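Home | Guides | Downloads | Contact | Back to list

Section 4. Setting up the marker tray and the highlighters

This section explains how to prepare the Camargo desk organizer for daily use with markers and pens. Please finish Section 3 (fixing the dividers) before you start. The work takes 20 minutes if the desk is already clear.

4.1 Before you begin

You need the organizer with its dividers, a dry cloth, a sheet of scrap paper, and all the markers that you want to keep on the desk. Please bring also the ones from the drawers and from the bags. When some of them are added later, the order of the tray must be changed again and this is a little annoying.

Note: The organizer holds 13 markers in the front row. The other markers should go to the supply box, see Section 5.

4.2 Checking the markers

1. Put the scrap paper flat on the desk. Do not use the glossy paper from the Rodmont catalog, the ink stays on the surface and makes stains on your hand.
2. Take one marker and pull the cap straight off. Do not turn it.
3. Draw a line of the length of your finger. Wait a moment and draw a second line over the first.
4. If the line has gaps, close the cap, lay the marker flat until the next morning and test again.
5. If there are still gaps, throw the marker away and write the color on the refill list.
6. Press the cap back until it does not move any more. With most caps you hear a small click.

Caution: Do not leave a marker open while you test the others. Test one, close it, and only then take the next.

4.3 Flat highlighters

The flat type of highlighter needs some more attention than the round one. It has two wide sides and two narrow sides, and it fits in the tray only in one direction. We use mostly the yellow CHECK LINER, so the slots in the front row were measured for this shape. A body you can see through is a help here, for the yellow ink inside shows without opening the cap.

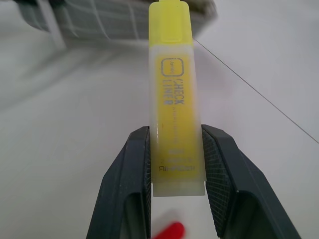 Round markers can go in any free slot, but they roll a little if the slot is too wide. For this case please push in one of the gray foam strips that come with the dividers. One strip is enough for one slot.

To place the flat highlighters:

1. Wipe the body with the dry cloth. Old ink near the cap will go to the foam and later to the other markers.
2. Hold the highlighter by the narrow sides.
3. Let it down in the slot with the cap up and the wide side toward you, so that the name can be read.
4. Check that it stands by itself. A small lean is no problem. If it falls against the next one, move the divider one notch to the left.
5. Continue with the same color before you start another color.

Caution: Do not press a highlighter in a slot which is too narrow. The divider can crack at the bottom, and single dividers are not sold. The complete set has the order number 56 in the Pillutex list.

4.4 Order of the colors

Yellow stands at the left end, as it is taken most often. After it come orange, pink, green and blue. Soledad Vidal prefers the opposite order for people who write with the left hand, and this is also fine. Please only use the same order on all desks of one room.

4.5 Care

Once in a month, take everything out and turn the tray over above the waste bin. Clean the slots with a damp cloth and let them dry completely before the markers go back. Alcohol cleaner makes the plastic of the tray dull, please avoid it.

The refill list is collected in September. Write on it the color, the type (flat or round) and how many pieces you need, and give it to Holger Lindholm. If a divider is broken, mark it on the same list with the letter D.

Continue with Section 5, Supply box.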